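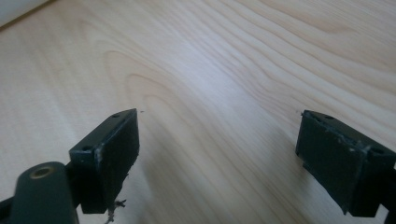
Fig. 1. Cathedral grain on a pale surface, with straighter lines toward the upper right.

Reading a Wood Surface
Notes for session 3, Furniture and Finishes
Prepared by Maribel Tello

Welcome back! This is my favourite session of the course, so bring your reading glasses and a pencil. We're looking at grain today, and once you get your eye in you'll start seeing it on every café table in town.

Start with the nested arcs in Fig. 1, the long loops around a lighter core. We call that a cathedral, and in sawn timber it comes from cutting the board flat, so the saw slices through the growth rings at a shallow angle. Where a board is cut closer to square across the rings, you get straight, close lines instead. Both kinds of figure can turn up on the same face, and I love it when they do.

Solid, veneer or laminate?
The surface in the figure could well be a veneer or a laminate, going by how regular the pattern is. I wouldn't sign my name to either from one view. At the bench, check these:

The end. On solid wood the lines of the face carry over onto the end grain. Get down low and look!
The repeat. Printed laminate comes off a roll, so hunt for the same arc twice. Sliced veneer also gives near twins when leaves are laid side by side, but they drift a little from one to the next.
The underside. Flip small pieces over (ask first if it's one of Lambros's samples).
The feel. Run a fingertip across the grain with your eyes closed. Open-pored timber has a faint drag, though a filled finish will hide it.

Colour and light
Pale wood changes a lot with the light. Bright patches look washed out and the darker parts go a warm tan, so move your head, or the lamp, before you write down a colour. "Creamy beige with a bit of pink" is a perfectly good note. "Light brown" is not!

For next time
Pick one tabletop at home and draw its grain at full size on a sheet of A3. Mark any cathedrals, any straight grain and anything you think repeats. Vangelis has the sample box from October, 14 pieces, and you can borrow two at a time. Please sign them out in the blue book by the door.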